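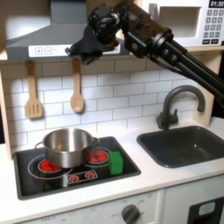 Galleries > Play furniture > Kitchens > Risine, upper section

Nov 25, 2022
By Montserrat Cuevas

The Risine is a toy kitchen in two sections. The lower section carries the sink and cupboards and was covered in May. This page deals with the upper section: the hood, the microwave, the shelves and the wall between them. Entries follow the order in the inventory, where the kitchen is item 3426. Widths are taken between the inside faces of the side panels unless stated. Assembly notes are by Jaqueline Quezada.

Range hood
Slate grey with a sloping front, lighter on the slope than on the rest. A white control strip runs along the bottom edge, with square plus and minus buttons side by side. The markings further along the strip are small and faint.

Hood, fixing
Attached from behind with four screws. Start all of them by hand before tightening any. The upper pair is hard to reach once the unit is against a wall – leave a gap until the hood is level.

Microwave
White, with a large rectangular window in the door. The display at top right is black with white digits and reads 01:30. Small grey square keys are set out in a grid below it, with two wider buttons at the bottom of the keypad.

Microwave, position
Stands on a wooden shelf just above the sink area. Clearance to the tap is enough for a toy saucepan but not for the tall Omow jug, which has to go in at an angle.

Opening between side panels
581 mm. The figure in the assembly leaflet is slightly larger and seems to be the overall width. Use the inside measurement when cutting a replacement shelf.

Backsplash
White rectangular tile pattern in staggered courses, thin grey grout lines. Wipe with a damp cloth and dry straight away. Do not use the scouring side of a sponge on it.

Backsplash, refitting
The panel slides in from the top and must be in place before the hood shelf goes on. If it binds halfway, slacken the side panels by a turn and try again. Forcing it will mark the lower corners.

Utensil hooks
Small hooks under the hood shelf, with wooden utensils hung against the tiles. Turn each hook so that the open side faces forward. A hook that works loose can be packed with a sliver of matchstick and a little wood glue.

Slotted spatula
Light wood, long flat handle, wide blade with three vertical slots. It hangs at the left. Check the edges of the slots for splinters and rub down with fine paper where needed, along the grain.

Spare parts
Screws and hooks are in the Szewczyk drawer unit, second row. The Clumari hooks kept in the same row have a thicker thread and will split the shelf.

Lower section: see the May gallery. Corrections to measurements should quote the item number.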